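Vekosbridge Home Trials — Pre-run Inspection Checklist, Gripper Comparison
Bedroom setup, folding and tidying tasks
Checked by: Ita Sheehan
Date: 6 April 2024
Grippers under trial: Sudura three-finger (set A), Bokine soft pad (set B)
Controller: Gallagher bench unit, firmware build 389

Mark each line OK, FIX or N/A. Please write something in the comments even when it's all OK, as the comments are what I read first!

1. ROOM

1.1 Floor clear of cords, shoes and loose rugs — OK
Comment: Vinyl-look floors are lovely to drive on. No wheel chatter at all, and turning on the spot is much smoother than it was on the carpet in the old room.

1.2 Bed skirt clear of the base during approach — OK, with a note
Comment: Stop distance from the foot of the bed has been set a touch longer. The fabric reaches the floor and I'd hate to see it wound into anything. If you shorten the distance, tell me and run 1.2 again.

1.3 Nightstand cleared and drawer shut — OK

1.4 Window blinds set the same for both gripper sets — OK
Comment: White bedding throws a lot of light back at the head camera. Lock the exposure before the first run and leave it alone until both sets are done, otherwise we're comparing blinds and not grippers.

2. EMERGENCY STOP AND POWER

2.1 Wired stop button tested with arms moving — OK
2.2 Wireless stop tested from the doorway — OK
2.3 Two people in the building, one holding the stop — OK
2.4 Battery above the trial minimum — OK
2.5 Arms hold position when the stop is pressed — FIX, then OK
Comment: Left arm sagged slightly on the first test. Tightened the brake setting on the Gallagher, repeated the test twice, no sag either time. Very happy with how quickly that was sorted. The old controller would have meant a full restart and a cup of tea.

3. ARMS AND GRIPPERS

3.1 Mounting bolts at both wrists torqued and paint-marked — OK
3.2 Fingers open and close fully, no grinding — OK
3.3 Finger tips free of burrs (run a scrap of stocking over each one) — OK
Comment: Do the stocking test every single time. A burr you can't feel with your thumb will pull a thread straight out of a T-shirt.

3.4 Grip force limit set to "fabric" on both sides — OK
3.5 Arms can't touch each other when both are lowered — OK
Comment: Tried it at slow speed and then at trial speed. Plenty of room between the wrists.

3.6 Head camera sees both grippers and the full work area — OK
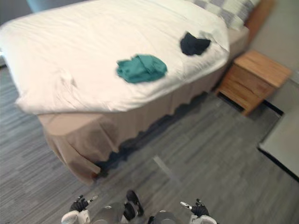

Item 3.6, head camera view: both grippers low at the foot of the bed, teal and navy garments on the duvet.

Comment on 3.6: I'm thrilled with this angle. We get both hands and both target items in one view, which the chest camera never managed. The picture smears a bit, so frame rate goes on the list for May. The darker item is the harder test by a long way — it's further back, near the pillow, and it's crumpled, so there's no tidy edge to go for. Run the teal one first with each set and leave the navy for second.

4. SOFT GOODS

4.1 No zips, pins, hooks or drawstrings on test garments — OK
4.2 Garments put back in the same spots between runs — OK
Comment: Close is good enough. Use the printed placement card and don't fuss over every wrinkle.

4.3 Duvet smoothed before each run — OK
Comment: A puffy duvet is such a good test surface. It gives under the fingers, so a gripper that looks brilliant on a hard bench can end up with a pinch of bedding as well. Watch for this with both sets. If the duvet lifts along with the garment, stop, release and log it as a double grab.

4.4 Pillows left where they are — OK

5. CHANGEOVER (SET A TO SET B)

5.1 Power isolated before touching the wrist couplings — N/A until swap
5.2 Left and right grippers fitted to the correct side — N/A until swap
Comment: The Bokine pair look nearly identical. Check the colour dot on the coupling.

5.3 Force limits re-entered after the swap — N/A until swap
Comment: The Gallagher doesn't remember them. Please, please don't skip this one.

5.4 Repeat all of section 3 — N/A until swap

ACTIONS

Longer strain relief on the right wrist cable. Ita to do.
Order 2 spare fingertips for the Sudura set.
Add "double grab" as its own column in the run log.
Frame rate comparison on the head camera, May.

Cleared for set A runs at fabric force limit. Set B to be signed off separately once section 5 is filled in.

I. Sheehan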